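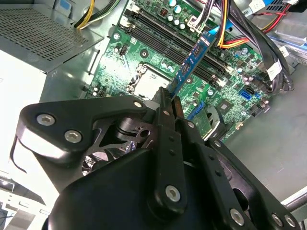 **luz_rasante** respondió: yo los RAW no los entrego nunca, ni pagando. Si el cliente quiere los brutos que lo diga antes del presupuesto y ya veremos, pero a trabajo hecho, ni hablar.

**bodegon_sin_prisa**
Ya, pero es que mi caso es un poco raro. Hice el catálogo de vajilla de Pedine en noviembre, 30 fotos finales retocadas, todo aprobado y cobrado. Y ahora me escriben de la agencia, Vomness, que quieren "todo el material", o sea las 458 tomas, con pruebas de luz y platos torcidos incluidos. En el contrato solo pone "entrega de imágenes", así, sin más (sí, lo sé, culpa mía).

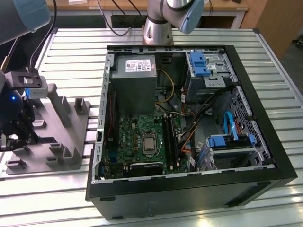

Y encima me da apuro, porque me han tratado genial y quieren repetir en primavera con las copas. No quiero quedar como una borde por unos archivos, pero tampoco que me retoquen las fotos con un filtro naranja y luego salga mi nombre debajo.

**tresmediospasos**
Pues yo no estoy de acuerdo con luz_rasante. Llevo años en producto y los entrego casi siempre, cobrándolos aparte. Con Texier tengo una tarifa cerrada y cero dramas. ¿Para qué quieres tú 458 fotos de platos en un disco?

**luz_rasante**
Para que no circulen! Que luego ven una prueba sin bandera ni reflector y piensan que trabajas así.
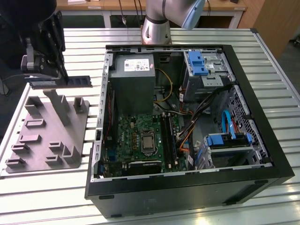

**fondo_gris**
¿Cuánto ocupa todo?

**bodegon_sin_prisa**
54 GB, con las capturas en la sesión de Usano y los TIFF aparte.

**fondo_gris**
Vale, eso se manda en una tarde. Yo haría una selección: hasta 11 RAW de los buenos, con precio por archivo y una línea que diga que lo que editen ellos va sin tu firma. Y el resto te lo quedas.
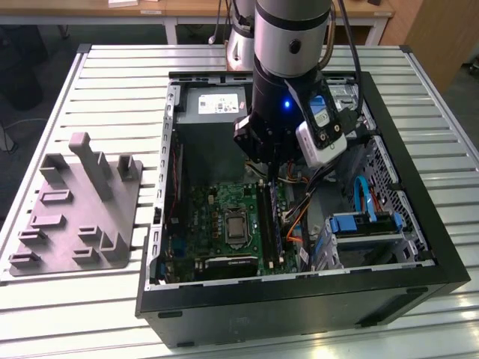
*Brazo y pinza sobre la torre abierta.*

**tresmediospasos**
La selección me parece bien, pero por archivo te van a regatear uno a uno. Pon un precio por el lote y listo.

**bodegon_sin_prisa**
Me gusta lo de la selección, gracias a los dos (y a ti también, luz_rasante, aunque seas un hueso). Esta noche les escribo con precio por lote y para las copas cambio la cláusula. ¿Alguien tiene una redactada que me pueda pasar por privado?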